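Standora Manipulation Software: Progress Report to the Vevadis Fund, Second Reporting Period

Prepared by Farzana Rajput, Project Lead

Work during this period centered on the motion planner and its connection to the perception module. The planner now accepts object poses directly from the perception output, and the manual conversion step has been retired. Hemant Garg completed the simulated tabletop environment in January, and all planner changes are now tested there before release to the laboratory. 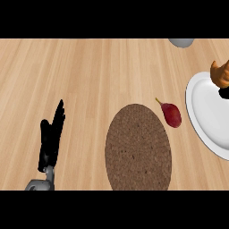
The regression suite consists of 192 tabletop layouts, each run with varied lighting and camera placement, for a total of 3,000 trials per release. Three defects remain open. The most serious concerns grasp selection for small items placed close to larger flat ones, where the planner rejects valid approaches as collisions. Lajos Halász is revising the clearance check and expects to submit it for review within six weeks.

Spending is within the approved budget. We request permission to move unused travel funds to computing costs, as nightly test runs have exceeded the original allocation. A revised budget table has been sent to Yogesh Agarwal.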